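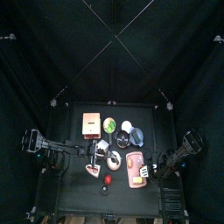 Araceli Escobar
2026-09-23

Estou a montar um teatro de objetos para mesa e preciso de ajuda com a caixa preta! A peça chama-se Uno, tem 15 minutos, e é toda feita com coisas de cozinha: colheres, rolhas, uma casca de noz que faz de barco. O público senta-se pertinho e o que mais me aflige é que se vê tudo atrás, a parede da sala, as minhas mangas, a porta. A ideia é fechar a mesa com pano escuro dos lados e ao fundo, a subir bem acima do tampo, que também é preto, e esticar dois fios finos cruzados em X por cima para segurar tudo no sítio. Os cantos levam cantoneiras pequenas de metal claro, três na borda de trás, e já estou a pensar se não devia pintá-las, porque o metal apanha luz e o olho vai logo para lá. Alguém já fez uma coisa assim?

Gostava de saber sobretudo três coisas. Que pano usar (tenho em casa um resto de cetim preto, mas brilha imenso). Onde pôr a luz sem iluminar o fundo. E se os fios aguentam sozinhos ou se cedem ao fim de umas representações. Ah, e tem de caber na mala do carro, que em março vamos com isto a uma escola e a seguir a uma biblioteca. Obrigada desde já, estou entusiasmadíssima com isto e não tenho ninguém à volta que perceba do assunto.

Mirjam Lüthi

Olá Araceli, que bom ver alguém a fazer teatro de objetos! Faço isto no grupo Govitik há anos e a caixa preta é a parte de que mais gosto, por isso desculpa o tamanho da resposta.

Pano: esquece o cetim. Procura veludo de algodão ou, se for caro demais, flanela preta grossa. O pelo do tecido come a luz e as dobras deixam de se notar. Põe o pelo virado para baixo numa das paredes e para cima noutra e vais ver que parecem dois pretos diferentes, portanto marca o sentido com giz antes de cortar. Lava primeiro, que encolhe. Corta com folga, dois dedos de bainha em cada lado, e em baixo deixa uma bainha maior para meteres um cordão de chumbo dos cortinados. Com o peso o pano cai direito e não abana quando as pessoas entram e saem.

Luz: a luz de frente é o teu inimigo, porque passa pelo objeto e bate no fundo. Põe 2 candeeiros pequenos, um de cada lado, à altura das mãos e um bocadinho à frente do objeto, e tapa-lhes a parte de trás com cartolina preta mate. Assim a luz atravessa o palco de lado a lado e morre no pano. Experimenta com uma só luz também! A nossa cena da despedida é feita só com a da esquerda e fica lindíssima, metade do bule desaparece. Lâmpadas quentes para madeira e pão, mais frias para vidro e loiça. Luz LED, de preferência, que o veludo perto de uma lâmpada quente é mau negócio.
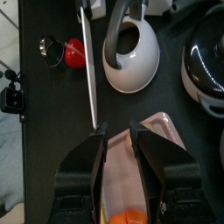 Quanto às cores dos objetos, em fundo preto os tons claros saltam logo à frente e os escuros somem-se, e podes brincar com isso. Um castanho médio perde-se a três metros, por isso se a personagem principal for uma rolha, põe-na em cima de qualquer coisa mais clara. As bordas brilhantes também ajudam, desenham o contorno sozinhas. O que não ajuda é brilho onde não se passa nada, e aí dou-te razão nas cantoneiras: tinta mate preta, duas demãos finas, ou fita de pano se não quiseres esperar que seque.

Para as mangas: camisola preta de gola alta, de algodão, e luvas cortadas nos dedos. Ensaia com elas desde o início, que se perde muito tato. Eu deixei cair a mesma chávena 74 vezes num mês (a Jamia, que faz a luz connosco, ia pondo risquinhos num caderno).

Mala do carro: dobradiças nos cantos da armação e o pano preso com velcro. Enrola-o num tubo de cartão, nunca dobrado, senão os vincos aparecem na primeira cena e já não saem.

Conta depois como correu na escola!

Erdem

só sobre os fios: usa cabo de aço fino com esticador numa das pontas, não uses nylon. o nylon vai cedendo e ao fim de uma tarde tens o pano a fazer barriga. nos cantos parafusa argolas à armação, com anilha. o X em cima é bom porque puxa os quatro cantos ao mesmo tempo e a armação não entorta, mas aperta as duas diagonais aos bocadinhos, uma volta numa, uma volta na outra.

o veludo compro numa retrosaria cá da terra, pela referência 2446 do mostruário deles, mas isso não te serve de nada se fores a outra loja. leva um retalho do que já tens e compara à luz da rua

Araceli Escobar

Mirjam e Erdem, que maravilha! Fui já à procura de flanela e encontrei uma bem grossa em promoção. A casca de noz era o meu problema, desaparecia toda, vou pô-la em cima de um guardanapo creme a ver se o barco volta a aparecer. Erdem, o esticador fica com a parte da rosca para dentro ou para fora da caixa?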